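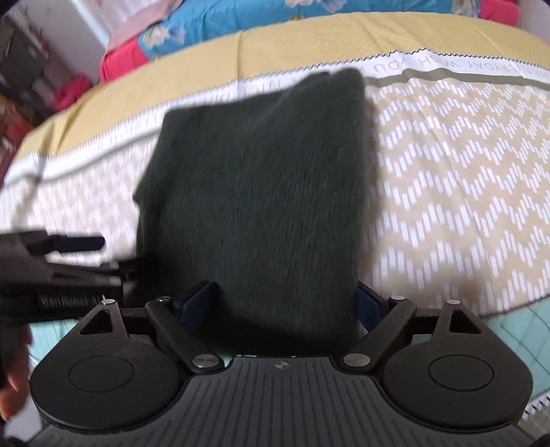 Grasp width drops out when the cloth is folded thick

Started by nshojaei
14 May 2021

nshojaei
I'm training a policy on two-handed folding demos from handheld grippers, mostly clothes and blankets on beds. The action is a relative pose for each hand plus a finger width. Thin items are fine. On thick stuff like folded fleece, the policy closes to the right place and then opens a little two or three steps later, and the bundle slides out.

Width comes from the fingertip positions in the wrist image. I looked at the labels, and on thick grasps they jitter while the person is holding still. I have 2,000 episodes and don't want to throw out the thick ones. Is there a filter people use for this, or should I be fixing the labels some other way?

kettle_drum
Median filter over 5 samples, done. Your policy is learning the jitter.

nshojaei
Tried that first. It takes out the single-frame spikes but I still get slow drift when the cloth bulges up between the pads. I think the detector is pulled toward the fabric edge. Dark blue pads and dark green cloth don't leave it much contrast.

xcui
Don't filter, change the target. The measured width while holding something soft is where the cloth stopped the fingers. If you replay that as a position command, you get almost no squeeze. What you want is the width the person was trying to reach, and that's always smaller.

We subtract a fixed offset whenever the segment is marked as closed. 4 mm worked for towels. For anything thicker I'd go larger, but test it on your own fingers.

kettle_drum
An offset is a hack. Then you have to detect "closed", and now you have a classifier in your label pipeline that can also be wrong. If the controller has a current limit, command full close and let the limit do the work.

xcui
Sure, if your gripper has a current limit you trust. Ours reports current in steps so coarse that it's either crushing or dropping. And full close loses partial grasps. People do pinch one layer and let the other slide through, and that's a width you need to keep.

kettle_drum
Fair on the layers. I only do rigid parts.

imani_mw
Before either of those, check your time alignment. We had the same "opens a little after grasp" problem in Shemweta and it was the two hands being out of sync. The left stream was 2 frames behind, so when the left hand came in to take the other edge, the right hand's release got learned early. It showed up on thick cloth more than thin because people go slower there and wait for the second hand.

Quick test: plot right width against the distance between the two hands. If the opening starts before the left fingers have closed, in episodes where the cloth was clearly handed over, your clocks are off.

nshojaei
I'll run that. The streams are aligned once at the start of each episode and I never checked for drift after that.

a_nzioka
Also look at the bedding. Patterned sheets were bad for our tracking. Repeated zigzags gave us wrong matches, and the pose would hop by one row of the pattern. It wasn't a width problem as such, but the policy sees the hand jump and the width gets blamed. Masking out the gripper body before feature extraction helped a bit. Throwing away episodes with a jump over a threshold helped more.

kettle_drum
How many did you lose to that?

a_nzioka
More than I liked. Nearly all of them were patterned bedding.

nshojaei
Update. Imani was right about part of it. The left stream drifts over long episodes, and by the end it's 4 frames late. I re-aligned with a linear fit per episode and retrained. The early opening is gone on handovers.

Single-hand lifts of thick cloth still slip. I added xcui's offset on closed segments and that's better on fleece, worse on a thin pillowcase, where the pads now bunch the fabric. Next I'll try scaling the offset by measured width.

xcui
Scaling is what I'd do. Clamp it at zero width or you'll send negative commands. Ask me how I know.

kettle_drum
Still think you should try the current limit on the single-hand lifts. It's one evening of work.

nshojaei
I'll run both on the same set of items and post the numbers in this thread.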